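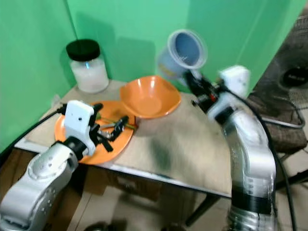 According to Amber Postma, most of the arguments about grippers are settled by crockery. A bowl, a plate, a cup and something thin to pick up will show up a weak pair of fingers faster than any test block she has been sent.

Postma has spent the time since February comparing two sets of fingers on the two-armed table at Cluren, and she agreed to talk through what she has learned so far. She had asked for the questions in advance and then answered them in a different order.

The two sets are known in the building by the names of the firms that supplied them. The Bakker fingers are stiff and close in a straight line. The Viseck fingers give a little at the tip. Both fit the same housing, and swapping them means four screws and a new zero position, which she says people forget to set.

"You get a day of bad grasps and then somebody checks the zero," she said. "I have done it myself. We write it on the sheet now."

The sheet is her own. Each attempt gets a line with the object, the arm, the fingers fitted and one of three results: held, dropped or moved. The last means the fingers closed but the thing turned in the grip, so that the arm still had hold of it at a useless angle. She thinks this result is the one worth reading. Drops are easy to count and easy to argue over, she said, but a spoon that has swung round by the time it reaches the bowl has spoiled the job just as surely.

Over the first 500 attempts the two sets came out close on drops. They were far apart on the other column. The Viseck fingers let thin things turn, and the Bakker fingers mostly did not.

With cups it went the other way. A light plastic cup will flex if it is squeezed, and the stiff fingers had no good setting between too loose and too tight. "You can tune it for one cup," Postma said. "Then you put a different cup down and you are tuning again. The soft ones forgive you — that is what you are paying for."

So why not fit one set to each arm and be done with it? She has tried this and has mixed feelings. It works while the task keeps to its sides, with one arm on utensils and the other on cups. As soon as an object is put down out of reach of the arm that suits it, the wrong fingers have to pick it up. Her colleagues at Clinden, where the controller was written, would like the same fingers on both sides to keep the software simple. She understands the wish and does not share it.

The controller has had its own trial. The older version closed the fingers at a fixed speed until the motor current rose. The newer one slows down ahead of contact, going by the commanded width. Postma found it better on plates, where the fingers have to come in low, and no better anywhere else. It also made each grasp slower, and the people who operate the arms noticed before she had told them about the change.

Cables came up more than once. Each gripper has its own, and it has to follow the wrist through every turn without pulling. She would put cable routing above finger shape on a list of things to get right first. "If it tugs, the arm arrives somewhere slightly different each time, and you blame the fingers."

She plans to stop at 2000 attempts, with the same objects throughout. Adding new ones halfway was tempting, she said, and would have made the earlier lines useless for comparison.

Asked which set she would buy today, she said the Viseck, with a harder pad glued to the inside of the tips. She has a pair made up like that already. They have not been on the arm yet.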